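Bench notebook, green table
February, started 9:40, ended when the fruit did

Subject: mandarins, peeled, and the plate they go on. Līga has asked that entries say what they are about in the first line, so there it is.

Where we left it: the list of tabletop objects for Planadow had everything on it that holds its shape. Blocks, cups, a sponge. Cengiz Gündoğdu wrote "something that can be ruined" in the margin and then went on leave. Uldis and I took this to mean fruit.

Bought a net of mandarins from the shop by the tram stop. Total on the receipt, with a bag of pretzels which were not for the project, 859. Kurniawati has the receipt and has already asked about the pretzels.

Peeling. I had assumed this would take two minutes. The loose-skinned ones come out of their peel in one go and look wonderful, except they also want to fall into segments as soon as you set them down. The tight ones stay together but you tear the skin of a segment getting in, and then you have juice on the cloth. Settled on the tight ones, peeled from the bottom, thumb flat, leaving the pith on. Pith is structural. I would not have written that sentence last month.

Uldis peels from the stem end and says it makes no difference. His leaked.

The plate. We tried the dinner plate from the kitchen first (too big, and somebody wanted it back), then a saucer, which is a bad plate for two of anything. The one we kept is the shallow Stakholm dish with the pale lavender rim. The rim is thin and raised, enough to stop a mandarin that has ideas. Against the green it reads very clearly, more clearly than plain white did when Roald tried it with the cups.
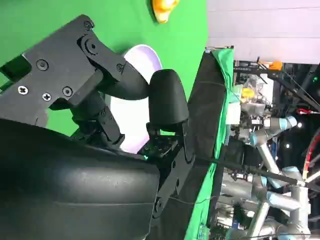
Stakholm dish from close in, pale rim against the green.

Cloth. Same green one, ironed in January by me and not since. It has faint creases again. Roald Lindqvist wants a new one cut from the Venckus roll, and I want him to be the person who irons it. Juice comes out with cold water and a dab of dish soap if you get there fast. If you don't, you get a spot that dries slightly stiff, and you can feel it with a fingertip long after you've stopped being able to see it. One such spot near the front edge, mine. One farther back, Uldis's, bigger.

Table height left alone at 700. The pencil mark on the leg is still good.

Plate position: middle of the table, a little toward the front. I put four bits of low-tack tape underneath it at first so it would stay put, then took them off, as the plate sits flat by itself and the tape made it rock. Twenty minutes on that. Līga Eglītis watched the last five of them without comment, and then commented.
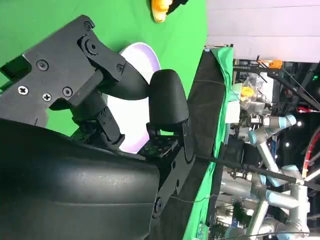

Same dish, angle two. Room is sideways, dish is fine.

Layout for the two-fruit start: plate empty, one mandarin on each side of it, both peeled. Symmetry is not required and I stopped trying for it after the third go, because a peeled mandarin has a side it prefers to sit on and will turn to it the moment you look away. Flat end down works best. Stem end down wobbles.

Size matters more than I'd planned for. Small ones can be picked up by anybody. The larger ones sag a little once the peel is off, and after half an hour under the lights they go tacky on the outside, which makes them easier to hold and less nice to eat. (Tested. Not recommended.)
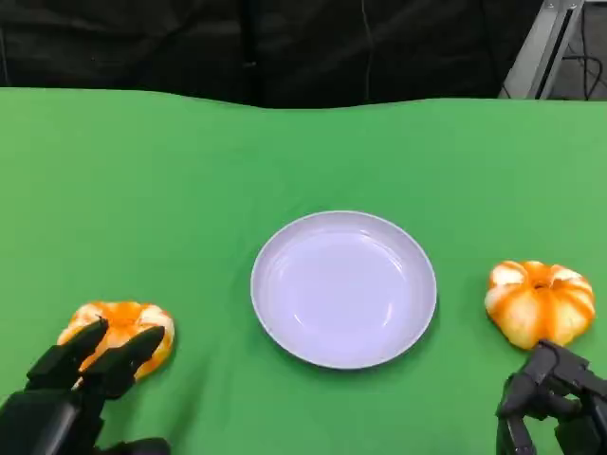 Things to fix before the next round

1. Peel only what's needed. We did the entire net at once, for efficiency, and spent the afternoon with a bowl of drying fruit that all had to be used or eaten.

2. Keep a damp cloth on the left of the table and a dry one on the right. We had one cloth and by eleven it was neither.

3. Wipe the plate between turns. Juice collects in the well and the second mandarin slides into the first.
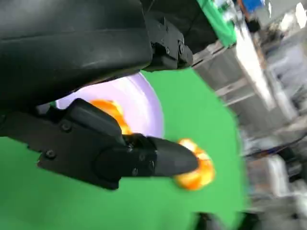 4. Decide what counts as ruined. Uldis Sepp says a split segment. I say you have to be able to see it from a chair. Cengiz can rule on this when he's back, it was his margin note.

5. Stray bits of pith. They stick to everything. The lint roller marked Skukel in the second drawer gets them off the cloth, and needs a new sleeve.

6. Ask Kurniawati Lubis whether fruit is "consumables" or "catering." She has a view. The form has a different one.

Leftovers in the kitchen fridge, blue lid, help yourselves today. Peel is in the compost and the room smells very good.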